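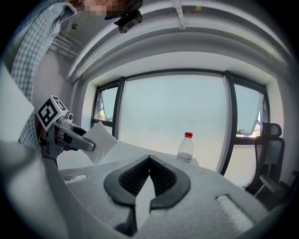 Una servilleta de papel plegada, sujeta con una pinza de mano durante una práctica del club Vesis.

El club estudiantil de robótica Vesis abre sus prácticas a todo el alumnado de Prulbridge

Prulbridge, 14 de julio de 2022. ¡El club Vesis estrena programa! Tras un curso piloto que terminó en mayo con la sala llena y lista de espera, el club estudiantil de robótica del Instituto Chevalier abre la inscripción de su nuevo ciclo de manipulación de objetos cotidianos, con 90 plazas gratuitas para estudiantes de cualquier centro de la ciudad, con o sin experiencia previa.

El ciclo gira en torno a las pinzas de mano: los participantes las manejan directamente, graban sus propios movimientos y después trabajan con esas grabaciones para enseñar a un brazo robótico a repetir la tarea. Se empieza por cosas que hay en cualquier mesa, como servilletas, vasos o cubiertos, y se va subiendo la dificultad (¡doblar bien una servilleta con una pinza tiene mucha más miga de lo que parece!).

Durante el piloto, los equipos reunieron 200 grabaciones, que ahora servirán de punto de partida a los nuevos grupos. «Ver a gente que el primer día no se atrevía a tocar la pinza discutir luego sobre el mejor ángulo de agarre ha sido una alegría enorme», señalan desde la coordinación del club.

Las sesiones duran dos horas y se celebran en el edificio Dundis del instituto. Se trabaja por parejas, y cada una lleva su cuaderno de pruebas, donde apunta también los intentos fallidos. El ciclo se cerrará con un reto abierto al público: poner la mesa completa, servilletas incluidas, con dos pinzas y contra el reloj.

La inscripción ya está abierta en la secretaría del Instituto Chevalier y se cubrirá por orden de llegada. Los menores de edad deberán entregar la autorización familiar junto con el formulario.

Contacto para prensa: club Vesis, Instituto Chevalier, edificio Dundis, Prulbridge.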